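Publié le 23 août 2021 par l'auteure du blog

Imprimer cet article | Envoyer par e-mail

Le levain, épisode je ne sais plus combien (mais le bon !)

Bon, il vit. Il vit et il double de volume, et moi je saute partout dans la cuisine comme si j'avais gagné quelque chose. Ceux qui me lisent depuis avril se souviennent de mon premier levain, mort dans son bocal au bout de cinq jours avec une odeur de dissolvant. Le deuxième a tenu un peu plus longtemps et m'a donné une brique que même les canards auraient refusée.

Ce qui a tout changé, c'est la farine de seigle. Je m'entêtais avec une farine blanche de supermarché, et puis pendant nos vacances à Soriano je suis tombée sur une petite boulangerie où le pain avait une croûte presque noire et une mie un peu grise, humide, qui sentait la noisette et la pomme. J'y suis retournée tous les matins. Tous ! J'ai fini par demander à la dame derrière le comptoir comment elle nourrissait son levain, dans un italien lamentable, et elle m'a tout expliqué avec les mains : du seigle complet, de l'eau tiède, et surtout arrêter d'en mettre autant. Moi je faisais des bols entiers de pâte à crêpes. Elle, elle part d'une cuillère.

Je suis repartie avec un paquet de farine du moulin Mundetti dans la valise (entre les sandales et les serviettes de plage, il a très bien voyagé) et le soir même de notre retour je recommençais à zéro.

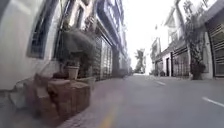

Une ruelle entre ses deux rangées d'immeubles. Un peu flou.

Donc, ma méthode du moment, pour celles et ceux qui me l'ont demandée dans les commentaires. Le premier jour, 60 g de seigle complet et 60 g d'eau, on mélange à la fourchette et on couvre sans fermer. Le lendemain, on ne fait rien du tout, et c'est le plus difficile pour moi. Ensuite, chaque matin, je garde une grosse cuillère du mélange et je la nourris avec la même quantité de farine et d'eau. Au troisième jour il y a eu plein de bulles, puis plus rien pendant deux jours — j'ai cru que c'était reparti pour un enterrement. Il paraît que c'est tout à fait normal. Le sixième matin, il avait grimpé jusqu'à l'élastique !

Pour la cuisson, j'ai ressorti la cocotte Brikden de ma belle-mère, qui pèse une tonne et qui dormait au fond du placard. Je la préchauffe à vide, bien longtemps, et j'y laisse glisser le pâton sur son papier. Couvercle pendant la première moitié, puis on l'enlève et on surveille. Mon dernier pain pesait 756 g en sortant du four, je l'ai noté dans mon cahier comme on note le poids d'un nouveau-né. La croûte a chanté en refroidissant, vous savez, ces petits craquements — j'ai appelé toute la maison pour venir écouter, avec un succès mitigé.

Il me reste plein de choses à comprendre. Mes grignes ne s'ouvrent jamais du bon côté, la mie est encore un peu serrée au fond, et je n'ose pas dépasser une nuit entière au frigo. J'ai commandé le livre Nomasham sur les longues fermentations, dont on m'a dit beaucoup de bien, et je vous en reparlerai dès que j'aurai essayé la recette aux figues et au fenouil.

Si vous avez une idée pour utiliser le surplus de levain autrement qu'en crêpes, je prends. On en a mangé trois soirs cette semaine et la révolte gronde.

Imprimer cet article | Envoyer par e-mail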